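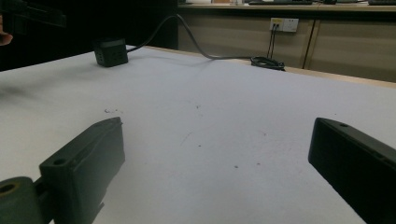 Gripper fingers not parallel at full opening - student project

Posted by Plirnotby

We are building a hand-held gripper for a second-year project at Draltham, to record demonstrations for a pick-and-place task. The fingers are dark green printed plastic, each with a small round hole, probably for a screw. On the bench they look fine when closed. At full opening the left tip sits 2 mm lower than the right, and small parts get pushed along the table instead of being picked up. I have reprinted the left finger once with the same result. Is this a print problem or a linkage problem? The write-up is due in May.

Elmarie Tshabalala

Linkage, most likely. If a reprint gave the same offset, the finger is not the cause. Take both fingers off, open the mechanism fully and measure the height of each carrier from a flat surface. Then swap the fingers over if your mounts allow it. If the low side stays on the left, look at the pivot on that side for play.

Check the screws as well. One screw per finger lets the part rotate under load - add a second, or a locating pin. We had this on the Rimham club gripper and a pin cured it. It held for 224 cycles in the bench test, after which we stopped counting.

Clean the table before you measure. A crumb under a carrier will spoil the reading.

Joubert

mine did this, I put tape under one side. worked ok for the demo

Elmarie Tshabalala

Tape will compress. Fine for a demo, but it will drift over a long recording session and the early and late demonstrations will not match. If you must shim, use a cut piece of feeler gauge and write the thickness in the project log.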